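Altcombe Robotics Club forum > Student projects > Gripper misses the marker, help with task list

laltness_k
Hello all. Our student team is preparing the table task for the May show and we disagree about the order of tasks. My plan is to begin with markers: the arm takes one marker out of the holder and puts it into a bowl. We have 45 recordings of this and the success is still poor.
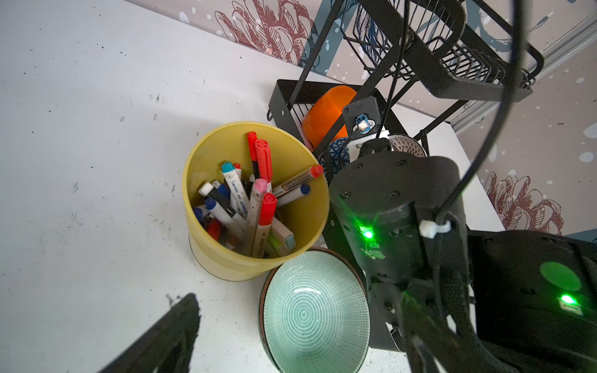
The task list gives 20 recordings for each object, so we already did more than double. I think the difficulty is in the grasp and not in the number. Our yellow holder is packed and the markers lean in different directions, so when the fingers go down for one red cap there is another red cap beside it. Should I take half of them out, or is it cheating?

ucar_fan
It is not cheating. Start with few markers and add more later. Did you try training longer? We used 1000 steps for a first test and it was clearly too short.

dreltix22
I don't agree with ucar_fan. If you make the holder easy, the arm learns the easy holder and you must record everything again. I would leave the markers and do the dishes first. A bowl has a big rim and the fingers can be less exact.

laltness_k
Thank you both. The dishes were my second task, but I am afraid of them. The plates stand very near each other in the rack, and one finger must go between them.

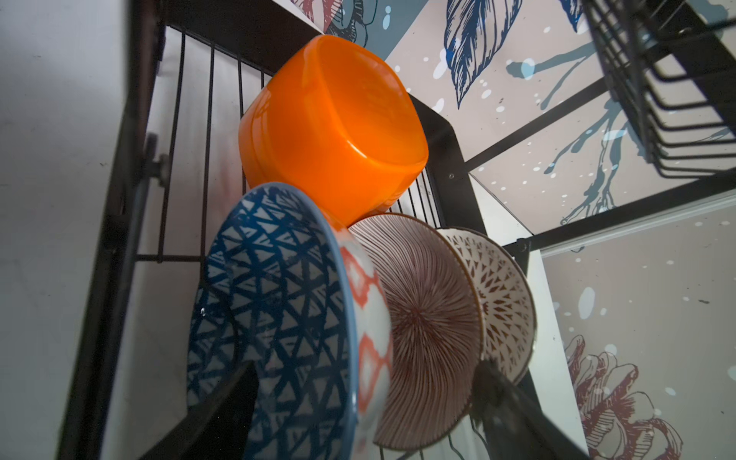 My team mate wants to record this part slowly, 8 positions of the arm for each plate. I find it too much work for one evening, and the Uçar kit gets warm when we use it for long.

dreltix22
Do only the bowls then. Plates can wait.

ucar_fan
I still say fewer markers. But please write here which one you choose, our group has the same kit and the same problem.

laltness_k
I will try the bowls tomorrow after 4 pm and keep the holder full for now.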